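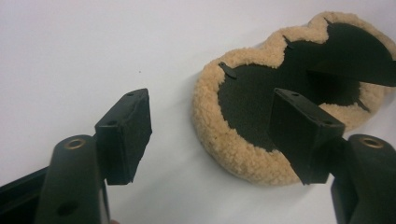
Black gripper fingers against a white surface.

Seija Mustonen has served as integrity officer of the Vurkbridge football league since October. The league has 14 clubs, and her office is responsible for player registration, match reports and disciplinary appeals.

"Most of our cases concern paperwork," she said. "A player signs for two clubs, and we have seven days to decide which form stands."

The appeal brought by Clinport was harder. The club fielded a substitute whose transfer had not been cleared, and the panel took up to 40 minutes to agree on a fine.

"The points were left alone - the match had been played fairly," Mustonen said. "I accept that other clubs disagree."
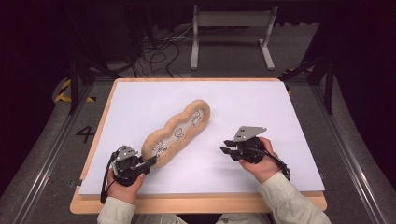
Rules for next season

Clubs will file their squad lists 30 days before the opening match. Late names will go to the panel.

"I would prefer to hear fewer appeals," Mustonen said.

Comments

Annunziata Gatti: A fine is too light. We lost points for the same thing.

clinport_fan: Old story, move on.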